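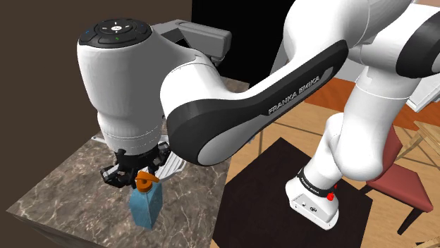
4.2 Changes in the tasks of the pantry attendants

At the Idville office of Curilell, the staff pantries are looked after by attendants who work in 2 shifts. Before the introduction of the arm, one attendant was responsible for a pantry from the first coffee until closing, and decided alone in which order the things were done. In the new arrangement this order is prepared beforehand, on a simulated counter, and the attendants are asked to comment on it. It was at this step that most of the disagreements in our material appeared. In Figure 4, for instance, the fingers of the gripper are spread and the blue bottle stands upright on the counter below the arm. For the engineers this was simply the start of a grasp. The attendants looked at the same position and spoke about the orange top, which they would never use for lifting a bottle when it is full. "You take it by the body, otherwise the top comes loose in your hand," Rasa Koppel explained, and her remark was added to the list of handling rules.

Such rules had not been written anywhere before. We collected 539 shift notes and found that they mention missing supplies, broken equipment and complaints, but almost never the manner in which an object is held or put back. The knowledge was passed on by working next to a colleague. When the arm was planned, the attendants had to put this knowledge into words in a rather short time, and several of them described it as the most tiring part of the project. Cempaka Chong compared it with explaining to somebody how to tie a shoe over the telephone.
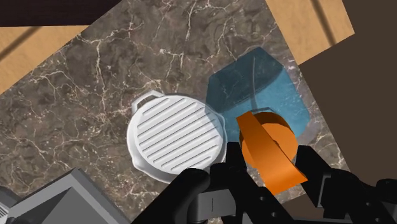 It should also be noted that the extra work of explaining was not counted in the first version of the staffing plan. The plan assumed that each attendant would give 20 minutes per week to the review of simulated tasks. In practice the sessions were longer, and they were often placed at the end of the shift, when the attendants wished to go home. After a request from the staff the sessions were moved to the middle of the day and paid as training hours. The supervisor, Stavros Spanos, considered this the moment when the attendants began to speak more openly. We agree with him, although our interviews before this change were few and the comparison is therefore a weak one.

A second change concerns the space. An attendant can step aside when a colleague wants to reach the sink, but the arm has a fixed base, and the people must learn where it will move. Some attendants welcomed this, as they were no longer expected to bend over the counter so many times in one morning. Others felt that the room had become less their own. One of them said that she now asks for permission in a kitchen where she has worked for years - she was laughing when she said it, but she repeated it later in the same interview. 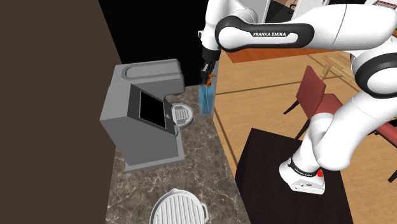
The division of responsibility remained unclear for longer than the division of work. If a bottle is knocked over during a planned movement, the event is recorded in Somalum, the reporting system of the office, and the form requires the name of one person. During the first weeks the attendants entered their own names, also in cases where they had not been near the counter. Nektarios Panagiotou, who maintained the task plans, asked that his team be entered instead, and since February the form has a separate field for it. Of the 72 reports made after this date, around half use the new field. In the remaining ones the attendants continued to sign for the arm, and when we asked for the reason, the most usual answer was that the pantry is still their pantry. We return to this point in section 5, where the question of recognition and pay grade is treated.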